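Keeping Treatment Within Reach: How One District Rebuilt Its Tuberculosis Follow-Up

Tuberculosis can be cured with medicines that have been available for decades, yet the length of treatment remains one of the greatest obstacles to controlling the disease. A standard course for drug-susceptible infection commonly lasts six months. Patients frequently feel better within weeks, return to work, and find that a daily regimen with regular clinic visits is difficult to maintain. When treatment is interrupted, the infection may return, and the risk of drug resistance rises.

In Herness, a district of small towns and scattered farms, the health service has spent the past two years reorganizing the way it supports people through this period. The work is coordinated from the district clinic at Cisneros and reaches 19 outlying health posts, several of which are staffed by a single nurse.

Before the changes, every patient was expected to report to Cisneros for monthly review and to collect medication in person. For residents of the northern valley, the round trip could take most of a day. Clinic records showed that missed appointments were concentrated among those living farthest away and among seasonal workers, whose employers did not always grant leave. The records gave little indication of what had happened to these patients afterward, as transfers between posts were noted on paper and seldom reconciled. 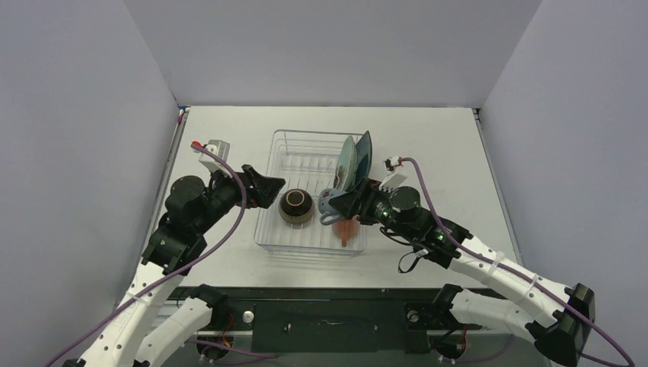 A dark bowl in a clear dish rack.

The revised program, known locally as Stellis, moved routine follow-up to the nearest health post. Medication is now delivered in sealed monthly packages, and patients choose the form of support they prefer. Some attend the post each week. Others report by telephone, and a smaller number have named a relative or neighbor who helps them keep to the schedule. Review at Cisneros is reserved for the start and end of treatment and for patients who develop side effects or whose test results give cause for concern.

In its first full year, Stellis enrolled 211 patients. Thirteen were lost to follow-up, a lower number than in any year for which the district holds complete records. The health service has been careful in presenting this result. Enrollment coincided with the opening of a new bus route, and a mild winter kept the valley road passable through December. An assessment covering a longer period is planned.

Household circumstances have received particular attention. At enrollment, a nurse visits the home to discuss ventilation, sleeping arrangements, and the testing of close contacts. These visits also address a persistent misunderstanding. Many families continue to separate the patient's cups, plates, and cutlery, although tuberculosis is spread through the air and is not transmitted by sharing dishes. Nurses report that the practice can leave patients feeling shunned at their own table, and that some have concealed their diagnosis to avoid it. 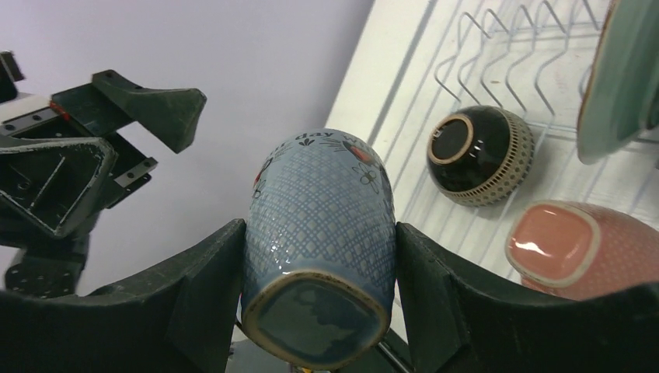 A light blue mug with a raised lattice pattern.

Nutrition forms the second part of the home visit. Undernourishment weakens the body's defenses against the disease and can make the medicines harder to tolerate. Households that meet the income threshold receive a monthly food allowance for the duration of treatment, paid through the Grakesix cooperative, which operates shops in most of the district's towns. Participation was slow at first. Applicants were required to present a clinic letter at the counter, and many were unwilling to do so in front of neighbors. The letter has been replaced by an ordinary store card.

Staffing remains the principal difficulty. Nurses at the health posts have taken on follow-up in addition to maternal care and childhood vaccination, and the two posts nearest the district boundary were without a permanent nurse for much of last year. Cisneros provided cover by rotation, at the cost of longer waiting times in its own chest clinic. Recruitment for both positions is under way.

Laboratory capacity is also under review. Sputum samples from the northern posts still travel to Cisneros by road, and collection takes place only on fixed days. The health service is considering whether a rapid testing instrument could be installed at one of the larger posts, where the electrical supply is sufficiently reliable. A decision will depend on the next budget, as will the continuation of the food allowance beyond its present term.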